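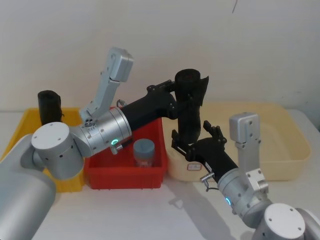

Golf clubs are best cleaned at home in one batch, at the end of a week's play, with everything laid out before the first club comes out of the bag. Wet mud lifts easily but smears; mud that has dried overnight in the garage can mostly be knocked off with a stiff nylon brush before any water is used. Sort the small items at the same time. Three plastic containers lined up against the wall at the back of a table will do the job: one for balls, one for tees and markers, one for gloves and cloths. Leave the front half of the table clear for the clubs.

## Irons and wedges

1. Fill a bucket with warm water to a depth of 12 cm. Add a small squirt of washing-up liquid.
2. Stand the irons in it, heads down, for five minutes. The water must stay below the ferrule (the plastic collar where the shaft meets the head). Prolonged soaking above that line can soften older adhesive.
3. Brush the face along the grooves, then across them. A wooden cocktail stick will clear compacted soil from the corners. Steel picks and knife points leave burrs.
4. Rinse in clean water and dry at once with an old towel, including the back cavity.
5. Wipe the shaft from the grip downwards. Brown specks on a chromed shaft usually come off with fine bronze wool and a drop of light oil. Pitting doesn't, and a pitted shaft should be looked at before further use.

Unplated wedges are meant to rust a little. If you don't want them to, wipe the head with a thin film of mineral oil after drying and remove it with a dry cloth before playing.

## Woods and putters

Do not soak these. Use a damp microfibre cloth and a soft toothbrush on the face. A milled putter face holds fine sand, so brush it dry first. Adjustable drivers should be checked for a loose screw with the supplied wrench, turned until it clicks and no further. Headcovers go back on only when both cover and club are dry.
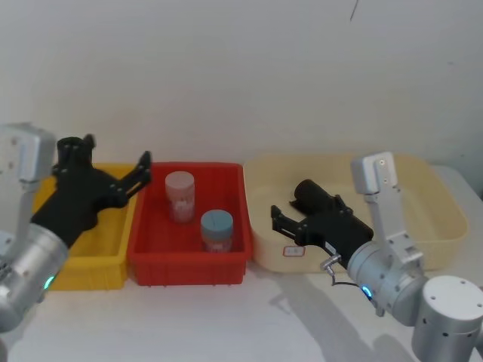 ## Grips

Rubber grips go shiny because of skin oil and sun cream. Wash them with a soapy cloth, rinse the cloth, wipe again and leave them to air for 30 minutes. If the shine remains, rub lightly with a nylon scourer. Cord grips take a brush instead. Solvents are for fitting new grips and should be kept away from ones you intend to keep.

For replacing a grip:

- Cut the old one off with a hooked blade, working away from yourself. On graphite shafts keep the blade nearly flat.
- Remove every scrap of old tape. A hairdryer on a medium setting helps.
- Apply the new double-sided tape, leaving enough past the butt to twist and tuck inside the shaft.
- Plug the vent hole with a tee, pour in solvent, swill, and tip it out over the tape.
- Push the grip on in one movement. There are a few seconds left to line it up — after that it sets where it is.

Gayan Dissanayake, who regrips for half the winter league at Masville, marks the centre line on masking tape lower down the shaft before he starts. I've copied this and my own are straighter for it.

## Gloves

Leather gloves should not go through the wash. Flatten the glove after each round, fasten the tab loosely and let it dry away from the radiator. Synthetic ones can be hand washed in cool water with a little mild soap, pressed in a towel and dried flat.
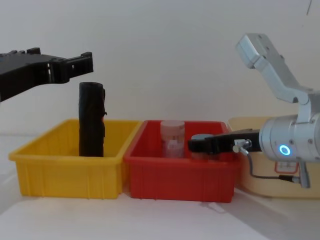
## Shoes and spikes

Take the laces out and rinse them separately. Brush the soles dry, then with water. Soft spikes that have worn to the base should be changed as a set; mixing old and new makes the shoe rock on hard ground. Put a trace of petroleum jelly on the threads, or the next set will have to be drilled out. Stuff wet shoes with newspaper and change it after two hours. Waxed leather needs a thin coat of cream once fully dry.

## Winter storage

- Empty every pocket of the bag. Fruit and half-drunk bottles are the usual finds.
- Vacuum the inside with the crevice nozzle and leave the bag upside down for a day.
- Keep clubs indoors if possible. A car boot is too cold in January and too hot by summer.
- Charge a lithium trolley battery to the level given in its handbook and store it off the trolley, in a dry cupboard. Check it again before April.
- Wipe the trolley axles and pull any grass out of the wheel hubs.

Correction, Nov 23, 2019: an earlier version gave the bucket depth in inches. Thanks to Anahera Merrick for spotting it.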